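3.2 Material y grabaciones

El corpus se limita a discos de metal progresivo publicados por sellos pequeños. 40 temas en total, 32 con pistas separadas cedidas por el sello Drellodero, el resto solo en mezcla estéreo. Se descartaron directos y maquetas. Duración media por tema: alrededor de 10 minutos, bastante por encima de lo habitual en otros géneros, lo que complica la segmentación (véase 3.4).

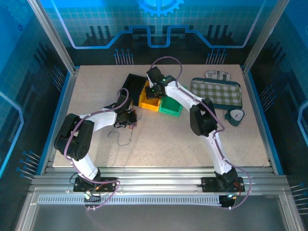 La anotación de compases irregulares se hizo a mano. Primera pasada con Zeltetti, segunda de oído, sin ver la anterior. En los solos a dos guitarras el criterio fue separar siempre las voces aunque compartan registro - dos líneas que salen de una misma base y se acercan hacia el centro, como los dos brazos blancos montados sobre el riel de aluminio, pero cada una con su propio recorrido. Cuando las voces se doblan al unísono se anotó una sola. Casos dudosos: marcados y excluídos del cálculo principal.

Los discos de Tirico dieron más problemas. Bajo y bombo muy pegados, ataques poco claros, cambios de tempo sin preparación. Se repitió la anotación de 3 temas completos. El acuerdo mejoró en los estribillos, no tanto en los puentes instrumentales.

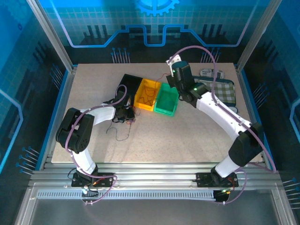

Figura 2. Superficie de trabajo con dos brazos robóticos sobre riel de aluminio.

Para la mezcla estéreo se aplicó el separador Rampersad con parámetros por defecto. Resultados aceptables en voz y batería, flojos en teclados: los colchones de sintetizador se cuelan en la pista de guitarra y hay que fitrar despues. No se corrigió la afinación. Las pistas resultantes se usan solo en el análisis rítmico de la sección 4, el armónico queda restringido a las sesiones originales.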